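Bultidby bakes again: the Saturday bread market is back in April

For immediate release

Right, I'm Yevdokiia Kostiuk, I run the little bakery called Flunda at the bottom of Hayes Lane, and I've been told a press release should be written as if somebody else did it. I tried that and it sounded like a bank, so you're getting me.

The news is that the Bultidby bread market is coming back. We open on the first Saturday in April at eight in the morning, in the old corn hall, and we'll keep going every week until the autumn. Entry is free, dogs are fine on a lead, and parking is behind the library (please not outside the dentist, we had words about that last year).

It's grown a fair bit! We had 200 loaves on the tables at our very first market and they'd gone by half past nine, which was lovely for us and rotten for anyone who likes a lie-in. This spring we're planning for 500, and I've asked the other bakers to hold some back for the second half of the morning. There'll be rye, sourdough, soft white rolls, a seeded tin loaf I'm quite smug about, and my grandmother's garlic pampushky, which I make in small batches and won't apologise for running out of.

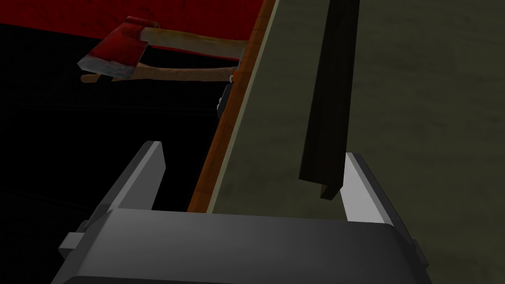

Grey gripper with its jaws wide open, computer rendering.

The flour comes from Grenov, the mill up the valley, and they've been very patient with me. I changed my mind twice over the wholemeal and they still answer the phone. They're bringing a stall of their own this year, so you can buy the same flour we use in bags small enough to carry home, and they'll happily talk to you about protein levels for as long as you can stand it.

We're running classes too. They start at 2 in the afternoon, once the tables are cleared, and you'll go home with a dough to bake the next morning. Beginners are very welcome, and so are children if they bring a grown-up who doesn't mind flour on their coat. Book at the bakery counter or at the market itself.

If you've got a sourdough starter that's sulking, bring it along in a jar with the lid on loosely. I'll have a look and give you my opinion, and you can have a spoonful of mine if yours is past saving.

We've also printed 300 recipe cards for the opening morning, one to a household please. It's the seeded tin loaf.

Press are welcome from half past seven, while we're setting up. I'll be the one with the trolley, and there's coffee. For interviews, ring the bakery before noon or just come in and ask for Yevdokiia.

Ends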